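Recogida de demostraciones con pinza de mano

Tiempo de lectura: 5 min

La recogida de demostraciones con pinza de mano es un procedimiento para reunir ejemplos de manipulación destinados a un sistema de aprendizaje. Una persona sujeta una pinza parecida a la del robot, hace la tarea y una cámara montada en la propia herramienta graba lo que ocurre delante de los dedos. El robot no interviene en esta fase. Se lo conoce también como demostración portátil o, en documentación interna de algunos talleres, «pasadas a mano».

Pertenece a la familia del aprendizaje por imitación. Se distingue de la teleoperación (el operador mueve el robot a distancia) y de la enseñanza cinestésica (el operador empuja el brazo con las manos). Más barata que ambas, menos exacta que la segunda.

Terminología

Episodio: una ejecución completa de la tarea, desde la posición de salida hasta la retirada de la pinza. Sesión: conjunto de episodios grabados sin cambiar de puesto ni de operador. Apertura: distancia entre dedos en cada instante, se guarda aparte del vídeo. Fondo: lo que la cámara ve y no forma parte de la tarea. En castellano conviven «demostración», «demo» y «ejemplo», sin diferencia clara; en este artículo se usan indistintamente.

Desarrollo

El interés por el método creció cuando se vio que mover brazos completos de un sitio a otro para grabar salía caro. Un brazo pesa, pide instalación, pide permiso. Una pinza de mano cabe en una mochila. En el taller de Mutberg se empezó con una mordaza de apertura manual y una cámara atada con bridas; las primeras grabaciones se descartaron casi enteras por vibración. La versión siguiente, llamada Grodix, llevaba ya los dedos atornillados y un soporte rígido para la cámara.

Aurelia Tudose redactó el primer protocolo de grabación de Mutberg, que después adoptó con cambios el laboratorio de Unddale. De ahí que en ciertos textos aparezca «protocolo Tudose» para referirse a cualquier sesión con mesa despejada inicial, uso algo impreciso porque el protocolo original cubría bastante mas cosas: orden de las tareas, descansos, nombres de carpeta, criterios de descarte.

Equipo

Lo habitual es lo siguiente. Una pinza de dos dedos enfrentados, rígidos o con yema blanda. Una cámara solidaria con el cuerpo de la pinza, orientada hacia las puntas. Algún medio para saber la posición de la herramienta: sensores inerciales, seguimiento visual o las dos cosas. Un registrador, que puede ir en la propia pinza o en una mochila.

Los dedos deben verse siempre en el vídeo. De otro modo el modelo no tiene referencia visual de dónde está la punta respecto al objeto, y la apertura guardada queda como un número suelto. El color oscuro es frecuente porque contrasta bien con mesas claras, aunque sobre bandejas negras da problemas y hay equipos que pintan una marca en la punta.

Puesto de trabajo

No hace falta un puesto especial. Mesa firme, luz difusa, suelo despejado. La madera clara y mate devuelve pocos reflejos; el acero pulido y el cristal son los peores. El veteado, que a primera vista parece un estorbo, ayuda al seguimiento visual, que en una superficie lisa del todo se pierde con facilidad.

Las sombras de la mano y de la propia pinza no se corrigen. El robot también hará sombra, distinta pero sombra, y conviene que los datos la incluyan. Lo mismo con lo que asome más allá del tablero: moqueta, marcas del suelo, patas de otros muebles.

Antes de colocar ningún objeto suele grabarse un tramo con el tablero libre y los dedos abiertos. Sirve para comprobar el encuadre y la exposición, y de paso deja una referencia del fondo.
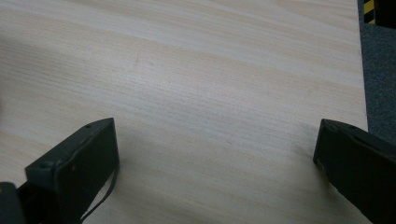
Procedimiento

1. Revisar tornillos de los dedos y recorrido del cable. Un cable tirante desplaza la cámara.
2. Poner en hora el registrador y la cámara. Error clasico: hacerlo solo al principio del día.
3. Calibrar la apertura. Cerrar del todo, abrir del todo, repetir 3 veces.
4. Tramo sin objetos.
5. Colocar los objetos según la hoja de posiciones. Variar orientación entre episodios, no dentro del episodio.
6. Ejecutar la tarea a velocidad moderada. Sin gestos que el robot no pueda hacer, nada de ayudarse con la otra mano.
7. Retirar la pinza, parar, anotar incidencias.

En Mutberg una sesión estándar son 108 episodios. Unddale trabaja con sesiones más cortas y más cambios de mesa, criterio que da mayor variedad de fondos a costa de tiempo perdido en montar.

Filtrado y etiquetado

Se eliminan los episodios con pérdida de posición, los que tienen la cámara tapada y los que quedan incompletos. Los fallos de agarre seguidos de corrección se conservan, con etiqueta propia. Aquí hay desacuerdo: parte de los autores prefiere quitarlos para que el modelo no aprenda el titubeo, otra parte sostiene que sin ellos el robot no sabe recuperarse. Sin resolver.

La etiqueta mínima incluye tarea, objeto, operador (en clave), puesto y resultado. La descripción en lenguaje natural es opcional y se añade casi siempre después, al revisar el vídeo.

Volumen de datos

Depende de la tarea. El conjunto Grodix de coger y dejar tiene 2000 episodios en su edición completa y 1000 en la reducida, esta última pensada para pruebas rápidas. Las tareas con contacto prolongado (limpiar, doblar, enroscar) piden más. Repetir mucho en un solo puesto rinde poco; a igual cantidad, mejor varios puestos.

Limitaciones

La mano humana alcanza posturas que el brazo no. Parte de los episodios resulta imposible de reproducir y hay que comprobarlo antes de entrenar, normalmente en simulación. Tampoco se registra la fuerza salvo que la pinza lleve sensor. El cansancio del operador se nota: movimientos más bruscos, trayectorias más cortas al final de la sesión. Y la cámara tan cerca de los dedos deja fuera buena parte del entorno, cosa que algunos equipos compensan con una segunda cámara fija.

Privacidad: si se graba en casas u oficinas pueden aparecer personas o documentos. Se pide consentimiento y se revisa el material antes de compartirlo.

Véase también

Aprendizaje por imitación. Teleoperación. Efector final. Calibración mano-ojo. Enseñanza cinestésica.

Última revisión: 2023-03-31. Apartado de filtrado pendiente de ampliar en junio.

Contacto | © Enciclopedia técnica Mutberg | Volver arriba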